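3.2 Study dwellings and sampling of settled dust

Settled dust was collected from occupied rental apartments in the Bidcombe district, all of them built to a common floor plan and let with furniture supplied by the landlord. Dwellings were eligible if the living room held at least one upholstered item that had been in place for a full heating season. Households that had used a professional cleaning service in the month before the visit were excluded, as were those with indoor birds.

Each visit followed the protocol of Hegyi and Juhász, with two changes. First, the floor and the upholstery were sampled separately and the two fractions were never pooled. Second, the sampling time for upholstery was raised from two minutes to 4 minutes per square meter, after pilot work showed that shorter times left too little material for duplicate extraction. The nozzle was held flat against the fabric and moved in parallel strokes. Seat, arms and back were treated as one surface. Gaps between cushions were left out, as dust from these gaps is coarse and dominated by food residue and textile lint.

Dust was drawn onto pre-weighed filters, sealed in glass, and kept at -20 °C until analysis. Field blanks were taken at every dwelling by opening a filter holder in the center of the living room for the full length of the visit with the pump switched off. 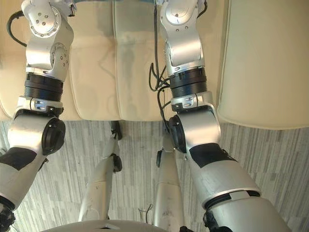
Bidcombe, May

Figure 3. Floor and upholstered furniture, the two surface types sampled in this study.

Visits were completed in May, before windows were routinely left open. Room temperature and relative humidity were logged at seat height. Occupants were asked not to vacuum for seven days before the visit; compliance was self-reported and could not be checked.

3.3 Extraction and analysis

Filters were conditioned for 24 hours and weighed again. Samples were passed through a 63 µm sieve, and the fine fraction was extracted twice by sonication in a mixture of hexane and acetone. The combined extracts were reduced under nitrogen, cleaned on silica, and analyzed by gas chromatography with mass spectrometry. Peaks below three times the mean blank value were reported as not detected. For summary statistics, these values were replaced with half the reporting limit.

Recovery of the internal standard was between 78 and 96 percent in all batches but one. The failed batch was extracted again from retained material. Results are given per gram of sieved dust and have not been corrected for recovery.

3.4 Surface loading

Median dust loading was 600 mg per square meter on upholstery and 700 mg per square meter on floors. The difference was small relative to the spread between dwellings, and the highest single value, 4,000 mg per square meter, came from a carpeted floor next to an entrance door. Loading on upholstery was not related to the reported age of the item. It was weakly related to the number of occupants.

The similar medians should be read with care. Floors in the study dwellings were cleaned far more often than seating, so the two loadings reflect different periods of accumulation. Fabric also holds fine particles more firmly than hard flooring does, and the extraction efficiency of the nozzle on woven covers was not measured separately. Loadings on upholstery are therefore treated as lower bounds in the exposure estimates of Section 4.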